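Working Here > Changes at Work > Kitchen Automation > Your Questions

Robot arms in the Visetti kitchens: your questions, our answers

Shared 34 times

Since word got around in September that Visetti is bringing robot arms into its staff and café kitchens, we've had a steady stream of questions by email, on the board beside the time clock, and (most often) over the counter while somebody was trying to butter toast. We've pulled the most common ones together on this page. Some of the answers are longer than you may have been hoping for, but we'd sooner tell you too much than leave you guessing. If yours isn't covered, please send it in and we'll add it as soon as we have something sensible to say.

What exactly is being brought in?

A single arm at each of two kitchens to begin with, Tasedport and Rilten. Each one is fixed in place beside a counter and does small, repeated jobs: moving food from a bowl to a board, setting out baked goods, putting things back where they belong. The arms are supplied and serviced by Gaillard, and Gaillard's technicians will be on site for the first stretch while everyone gets used to them. There's no wheeling about and no voice. It's an arm that stays where it's put, and you'll be working beside it for part of your shift.

Is anybody losing their job over this?

No. We've put that in writing, and a copy is in your staff handbook folder. Nobody at Tasedport or Rilten will be let go, or have their contracted hours cut, on account of the arms. We know people have heard promises like that at other workplaces and watched them go soft after a year, so the letter also says what happens down the road: if a position comes open because someone retires or moves on, we'll post it in the usual way and you'll be able to see that we've done so.

What we can't promise is that every job will feel the same as it did. Some tasks will shrink and others will grow, and the next few answers are mostly about that.

Which tasks will the arm do, and which stay with us?

The arm gets the picking up and setting down. At the breakfast counter that means things like fruit, rolls and donuts, which come to 1144 separate items across the two kitchens in an ordinary week, and anyone who has done the six a.m. setup knows what that does to your wrists. You keep the cooking, all the knife work, the tasting, the ordering, the allergy checks and the talking to people. Toast stays with you too. We tried to work out whether the arm should handle the toaster levers, and the early crew told us very firmly that they'd rather do it themselves, so that was that.

Will my shift times change?

A little, for some of you. The early start at Tasedport moves from 5:30 to six, as the arm can be getting on with the setup while the first person in is doing temperature checks and opening up. Your paid hours stay the same, with the half hour going onto the end of the shift or into prep later in the week, whichever suits you. If the half hour at the end bumps up against school pickup or your bus, please talk to your supervisor before the new roster goes up. We've already sorted out several of these and it hasn't been hard.

Where did the arm learn to do this?

Before anything was bolted down at either kitchen, Gaillard practised the tasks in a computer-made kitchen, where a dropped bowl costs nothing and there's no one to bump into. The counter in it is an everyday sort of spot, with a metal bowl, a wooden cutting board and a four-slot toaster, and the arm can be set to work over it again and again with things placed a bit differently each time.

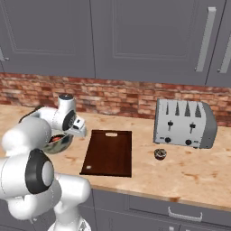 Do I have to be trained on it, even if I only work weekends?

Everyone who works a shift in either kitchen does the training, weekends and casuals included. It takes one paid session of two hours, plus a short refresher once you've had a few shifts beside the arm. If you can't make the posted times, tell your supervisor and we'll set up another one.

What does the training cover?

Mostly the practical things. How to start the arm and stop it, how to tell when it's waiting for you and when it's about to move, how to wipe it down, and what to do when it drops something (it will drop things!). There's a fair bit of hands-on time, and you're welcome to go through the stop procedure as many times as you like until it feels natural. There's no test at the end and no certificate to lose. If you'd like the written notes in large print or in another language, ask and we'll get them made up for you.

Is it safe to stand next to?

We wouldn't have agreed to it otherwise, but that's a fair question and deserves more than a pat on the head. The arm moves slowly when a person is within reach, and it stops when it meets resistance. There's a stop button at each end of the counter. Knives are never left on the counter while the arm is running, and that's the one rule we'll be a bit strict about. Long hair gets tied back and loose sleeves rolled, same as you'd do at the mixer.

If anything at all makes you uneasy, press stop. You won't be asked to justify it afterward, and it won't be counted against you. We'd be pleased to have the button pressed too often for the first while.

Who cleans it?

Whoever is closing, and we've added fifteen minutes to the close to allow for it. The fingers come off and go through the dishwasher, and the rest gets wiped with the ordinary food-safe spray. Please don't use the scouring pads. Gaillard looks after anything inside the arm, so if a joint is squeaking or there's grease where there shouldn't be, leave it off and put in a service call.

Is the arm watching us or keeping track of how fast we work?

It has sensors that look at the counter, which it needs in order to find the food. The pictures aren't kept past the end of the day unless someone reports a fault, and they aren't used for reviews, discipline or setting anyone's pace. The arm does keep a tally of its own work (how many items it picked up, how many it fumbled) and we'll be posting that tally in both kitchens, so you'll be able to see how it's doing. No matching tally exists for people, and we don't want one.

What if it's slower than I am?

It probably will be. In the trial at Rilten it managed 878 items in the time the crew would have done some good deal more, and a few of you were rather pleased about that. Speed isn't really what we're after. The repeated reaching at setup has been behind a good share of the sore shoulders and wrists we hear about, and a slower machine that takes those reaches is still a help. Please don't feel you have to race it or tidy up behind it.

What happens when it breaks down?

You go back to doing setup by hand, the way you do now, and you let the cafés know if breakfast will be late. We've kept the old setup sheets for that very reason, and they live in the drawer under the counter. A late breakfast on a breakdown day is nobody's fault and we've told the front-of-house supervisors so.

Will there be any extra pay?

There's a new role at each kitchen called counter lead, which comes with a higher hourly rate. The lead does the first round of troubleshooting, keeps the fault book and helps newer people settle in. You don't need any technical background, and we'd especially like to hear from people who've been doing setup for a long time, because you're the ones who know where things ought to go. The posting is open to current staff first.

Can I ask to work somewhere the arm isn't?

You can, and we'll do our best. The hot line, the bakery bench and dishwashing are all away from it. We do ask that you give it a few shifts if you're able, but if it really isn't for you, have a quiet word with your supervisor and we'll see what can be swapped.

4 comments

early_bird_tased: Thanks for putting this in plain words. The six o'clock start suits me fine, but could the new roster go up two weeks ahead instead of one? Hard to line up child care otherwise.

Rilten dish pit: I was dead set against it and I'm still not in love with the thing, but my wrist hasn't bothered me since the trial. Would like to know if the counter lead job can be split between two people.

toastandjam: Very glad we kept the toaster.

prepcook_pm: Does the fifteen minutes at close apply on days the arm hasn't been used? The page doesn't say and we got different answers from different supervisors.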